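Notes for week 6: the Hovar open day

Keep asking what is being shown. Two arms, one circuit board, one bundle of wires – and people standing close by.

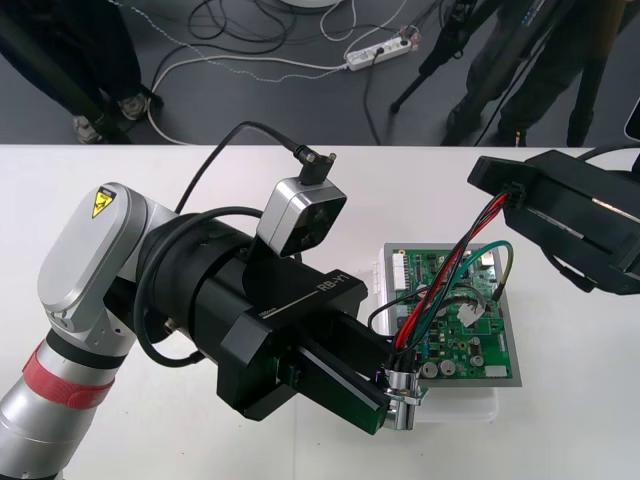 Catalina Tapia objects that a demo is allowed to be easy.

Fine, but then label it easy. Loose wire is hard to handle, and I grant them that.
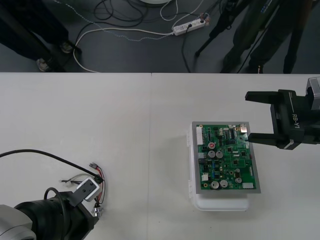 Board and wiring, Hovar open day

Ask for the failure count before the success rate.

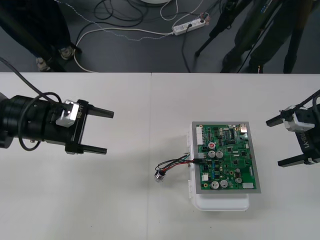 Nor would I accept 18 good runs as proof of 2000.

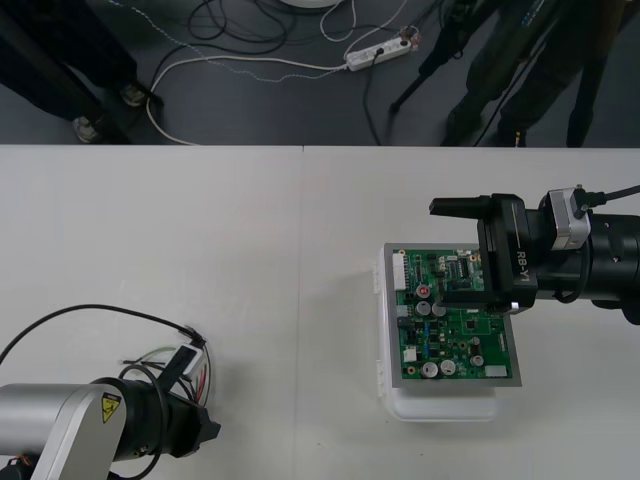
Urrutia, course instructor

Bring one doubt to class, in writing.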